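From: Vandana Nigam
To: shop-automation list
Subject: Re: Can any of them pick an order yet?

> We run a small grocery, one location, and I keep getting
> brochures. The latest says a two-armed machine can walk the
> produce section, fill a basket for pickup orders, and restock
> at night. The salesman says stores are doing this now. I have
> 2 people who do nothing but pickup orders until noon and I
> can't find a third. Before I sit through another demo, can
> anybody on this list tell me what these things do on an
> ordinary shelf with ordinary vegetables? I don't care about
> dancing or backflips.
>
> Also, if the answer is "not yet," what should I be asking
> them to show me?

I can answer some of this. I do testing work for Markitz, and for most of the past year I have been on produce picking. I have no stake in the machine your salesman is selling and I don't know which one it is, so take this as general.

Short answer: on a good day, with a person standing by, a two-armed machine can fill a simple order from a produce rack. It is slow. I would not put one in a store with customers in it this year, and I would not plan my staffing around one.

We kept a log from the spring through December. It has 1,912 picks in it, where a pick means one item taken from the display and put into a basket. We threw out the first two weeks because we kept changing the setup. Of the picks that went wrong, 185 needed a person to step in and put something back where it belonged. The rest of the bad ones the machine sorted out by trying again. That sounds decent until you think about an order with 40 items in it. You would be walking over to help it several times before the basket was full, and your picker would have finished the order and started the next one.

The failures were not spread evenly. Carrots with the tops on were worse than I expected. The fingers close on the greens, the greens bend, and the carrot stays put or comes up at an angle and catches its neighbor. Long things stacked flat, like cucumbers, are fine off the top layer and get harder once the stack has gaps in it. Round things in a heap are easy to grab one at a time, but taking one from the wrong spot brings others down. Napa cabbage is wide, and the gripper has to open nearly all the way and come in between two heads that are touching.
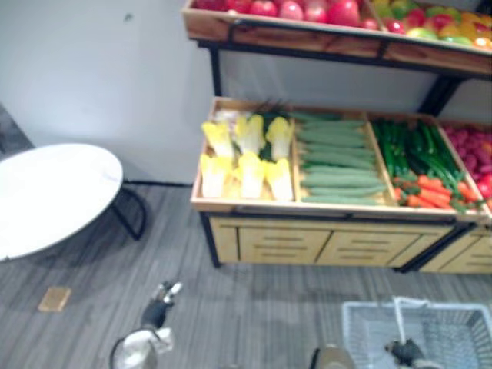
The basket was its own problem, and I never see it mentioned in brochures. If one hand holds the basket, you have one hand left to pick with. A person with one free hand will tuck the basket against a hip, lean on the rack, use the back of a finger to hold the pile while pulling from the middle. The machines I have worked with don't do any of that. If the basket sits on a stand or a cart, you get both hands back, but then every item has to travel to it, and you have to keep the cart where the machine can reach. We went back and forth on this all summer. Buradell puts the basket on the base of the machine, and I think that is probably right, though then you have trouble in a narrow aisle.

Another thing to know is that a lot of practice picking is done with artificial produce. It holds up, it doesn't bruise, and you can run the same pile all week. It also weighs the wrong amount and doesn't give when you squeeze it. A grip that works on a plastic tomato may well crush a real one, and real lettuce tears. If you are shown a video, ask whether the food was real. I'm not saying anyone is hiding it. It just makes a big difference to the number you are going to be quoted.

I have not seen restocking done well anywhere. Taking one item out of a pile is a much smaller job than building the pile so it looks right and stays up, with the old stock moved forward. Zuvivbridge had a restocking test going that used boxed goods on flat shelves, and that went all right. Boxes are a different job from loose vegetables on a slanted tray.

On your second question, I would ask to see these:

A full order picked start to finish with no cuts, on your own rack if they will bring the machine in.

The same order again after a customer has been through and messed up the display.

Carrots, greens, and something soft, all real.

How many times a person touched anything, including moving the basket.

What happens when it drops something on the floor. Ours stops and waits. I have seen one that carried on and rolled over a radish.

Who comes when it breaks, and how long that takes.

If they won't do the first one I would save yourself the afternoon. If they do it and it goes well, please post here with the time it took, start to finish. I would like to be wrong about this year.

For your mornings, have you looked at moving the pickup items closer together in the back? A store I worked with before Markitz did that with the thirty or so things people order most and it cut their walking by a lot. It cost them some shelving.

Vandana Nigam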